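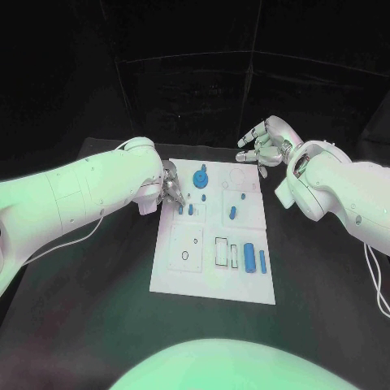

Raymonde Morin would like the remote sessions to go more slowly. Her note after our last item said that new operators rush the small pegs, and that the robot will learn the rushing along with everything else. She asked for a pause before each grasp to be written into the instructions.

We have done that. From April, anyone teaching the peg board at Clarkach stops over the part, checks the line of the fingers, and then closes. It adds time to each run. Kwame Sulemana has gone through the first runs made this way and says the approach paths are easier to compare with one another.

The task itself stays the same. The operator moves the arms by remote control and places the blue parts at the outlines on the white board. The gripper and the fingered hand need different habits. With the gripper, you line up and come straight down. With the hand, most people do better if they keep the fingers loosely spread until they are close to the part. Practise with each one separately before trying both in the same run.

We now have 302 runs we are happy to keep, and the target is 600. Runs with a dropped part are still worth saving if the operator picked it up and carried on. Please mark them as recovered in the log. Please don't mark them as clean, as a few were last month and Nuanchan Phuthong had to go back through the lot.

Other changes:

- Sessions are limited to 10 runs per operator, then a break. Tired hands show up in the data.
- If the arm lags behind your movements, stop and tell Ihor Dmytriv. Don't try to correct for it by moving further ahead.
- Say at the start of the log which side you are leading with.

Waraporn Hemmin is trying a second method at Trurkholm, where the operator holds the arm and guides it by hand through the same placements. It suits people who find the controls awkward, but the operator's own arms get in the way of the view, so she is still working out where to stand. We will print her notes when she has them.

Booking for the afternoon slots is open – put your name on the Clarkach sheet and add whether you have taught the board before.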